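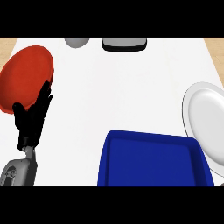
Figure 3. Simulator view, table-clearing task, gripper at the rim of the red plate.

Section 3. Setting up the Plindar table-clearing kit in the simulator

Revised 5/23/23 by Lenuța Zamfir. This section replaces the quick start sheet that ships with the kit. The sheet says setup is "effortless." Set aside an afternoon.

Before you start

You need the Plindar software, a license key, and the Bivora scene pack. The sales page lists the scene pack as included. In our order it was a separate download with a separate key, so check your paperwork before you call support.

Do not connect a real arm during this section. The software will offer to do it for you on first launch. Say no.

3.1 Load the scene

1. Open the launcher and choose New Session.
2. Pick the scene named Table, White. Ignore the one marked Recommended, which loads a kitchen and no task.
3. Set the port to 2748. The default is 3200, and on our machines another program already had it. The error message you get in that case talks about the license and has nothing to do with the license.
4. Click Load and wait for the status light to turn green. If it stays yellow, close the launcher completely and go back to step 1. Reload does not help.

3.2 Check the view

1. Compare your view with Figure 3. The black bands along the top and bottom are normal. They hide part of the blue tray and the gray tray, and no setting we found removes them.
2. Find the white plate at the right. It is hard to pick out against the white table. Turn on Outlines if you will be working from this view for long.
3. Save the view under a new name. Saving over the default works until the next update, which puts the old one back.

Note: The manual calls this the "full workspace view." Don't rely on it to judge clearance at the near edge of the table.

3.3 Run the first pick

1. Select the red plate in the object list.
2. Set the time limit to 900 seconds. The factory value is far too short for a first run, and a run that times out is logged as complete.
3. Press Start and keep your hand near Stop.
4. Pause when the fingers reach the rim. Open the Contact panel and read the values there. Contact at the rim tells you the fingers got to the plate. It says nothing about whether the grip will hold.
5. Press Resume, then watch the run to the end.

CAUTION: The success score counts a plate as picked once contact is reported. Check every run by eye before you quote the score to anyone.

3.4 Before you move to hardware

Plindar claims that settings tuned in the simulator carry over "without adjustment." We have not seen that shown, and the Alemayehu test report they point to covers one plate on one table. Treat your simulator settings as a starting guess. The Pestow adapter is covered in Section 4, along with the speed limits to set first.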